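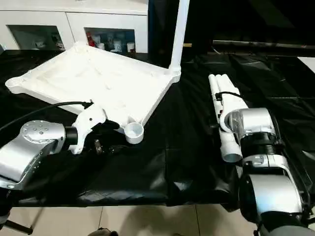

White molded tray with one pole fitted at the corner

Aleo Knock-Down Storage Tower
Sold by Ondgate Home & Garage

Item no. 396
In stock, ships in two business days

The Aleo tower is a freestanding shelf unit made of white molded trays and round poles. It goes together by hand. There are no screws, no bolts and no tools in the carton. Each pole pushes into a socket at the corner of a tray, and the next tray sits on top of the poles. It comes apart the same way, so it can be packed for a move or stored when it is not needed.

Most customers use it in a laundry room, garage, pantry or dorm room. It is light enough for one person to carry when assembled and empty.

Specifications
Tiers: 4
Poles: 16
Height between trays: 16 inches
Maximum load: 40 pounds per tray, spread evenly
Color: white
Tools required: none
Use: indoor or covered outdoor

What is in the carton
Trays, poles, end caps for the top tier, feet for the bottom tier, one wall strap and a printed instruction sheet.

Assembly
Clear a flat area larger than the tray. Turn the bottom tray upside down and press the feet into the sockets. Turn it back over and fit the four poles. Push each pole straight down with a slight twist until it stops. A pole that leans has not seated all the way. Take it out and try again before adding the next tier.

Set the next tray over the poles and press down on each corner a little at a time, working around the tray. Pressing one corner all the way down first will bind the others. Put the end caps in last. If the unit is going to stand more than two tiers high, use the wall strap.

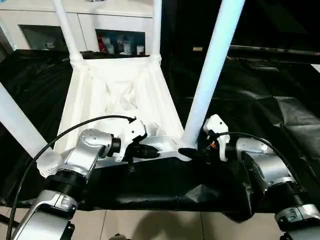 Cover the work surface before you start, especially if you are building on a dining table or a finished wood floor. The trays have a thickened rim and the pole ends are hard enough to leave marks if dropped. An old sheet or a blanket is fine. The white stool shown here is lying legs up on a black cloth, which protects the surface underneath and makes white parts easy to find against the dark. Keep the end caps in a bowl until the last step.

Care
Wipe with a damp cloth and mild dish soap. Do not use scouring powder or solvent cleaners. The tray floors have a matte finish that can hold dust, and a soft brush will clear it. Do not leave the unit in direct sun for long periods.

Compatibility
Aleo trays and poles fit each other across all current sizes. They do not fit the older Zamfir shelving, which used a narrower pole. If you have Zamfir units and need parts, see the Zamfir spares page. Extra Aleo tiers are sold separately and include one tray and four poles.

Shipping and returns
Free standard shipping on orders over $100. Unused units may be returned within 40 days in the original carton. Missing parts are replaced at no charge. Please have your order number ready when you contact us.

Aleo is made for Ondgate by Bromorier. Page updated November 2022.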